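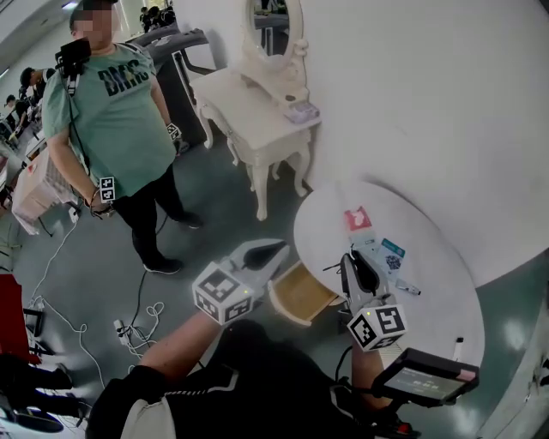

去 Lulthorpe 开放日看机器人数据采集演示,要提前准备什么?

发布于 2022年4月1日 提问者:南窗晒书

单位想组织同事去 Lulthorpe 的开放日,看他们的手持夹爪采集演示。我负责联系,但自己不是做这个的,通知上只写了“现场演示及体验”,别的没有。

想问去过的人几件事:
1. 演示是看机器人干活,还是看人干活?同事里有几位以为会看到机械臂自己收拾房间,我怕他们失望。
2. 能不能上手?要不要会编程?
3. 我们报了17个人,一批进得去吗?
4. 穿衣服有没有要求?

通知里还提到一个叫 Dater 的软件,要不要事先装?

3个回答

Tala Karaki

去年10月去过一次,按你的顺序说。

主要是看人干活。操作的人两只手各拿一个夹爪,夹爪上装着一个白色方块,每面都有黑白标记图案,用来给夹爪定位。他拿着夹爪去开抽屉、从圆桌上取卡片和小物件、放进去、再关上。动作很慢,一个任务反复做。录下来的数据以后拿去训练机械臂。我那次机械臂只在最后跑了一小段,任务是关抽屉。建议你先跟同事讲清楚,免得有人干等。

可以上手,不用会编程。工作人员先讲夹爪怎么握,然后每人试2次。第一次多半会夹空,因为手指离物体的距离和平时拿东西不一样,习惯了就好。夹爪带线,转身的时候先看一下线在哪边。

人数上,我们那次是分组进的,一组进去,其他人在外面听讲解。17个人肯定要分组,最好现在就写邮件给对方,请他们把时间排出来,不然后面的人等得久。

穿着没有硬性要求。我建议穿平底鞋,地上有电线和插线板。袖子太宽的衣服不方便,容易挡住标记,标记被挡住那一段就得重录。

Dater 不用装,那是他们自己整理录像用的,现场电脑上有。讲解的人会打开给你们看一条录好的数据,时间不长。

老槐树下

机械臂没什么好看的,网上视频多的是。停车倒是要注意,Lulthorpe 门口车位很少,我们绕了两圈才停下。还有,门口登记要证件,别忘带。

量角器丢了

补充一点,楼上说的分组我也遇到了,不过我们那次用的是 Fodarent 的夹爪,握法可能不完全一样,以现场讲的为准。

另外可以让同事提前想几个问题。我们去的时候,讲解员说他们一个抽屉任务录了600条,有人就问为什么要这么多,他讲得挺细:桌上东西的位置要换,抽屉开的大小要换,操作的人也要换。这一段比体验本身有用。如果你们单位是做仓储或者家居的,可以问问换一种抽屉要不要重新录,我当时没来得及问。

拍照要先问。我们那次允许拍桌面和设备,不允许拍电脑屏幕。

提问者 南窗晒书 的回复

谢谢各位。已经给对方写了邮件,回复说分两组,每组安排一位讲解员。证件和鞋子的事我写进通知里了。换抽屉的问题我会带去问,回来再更新。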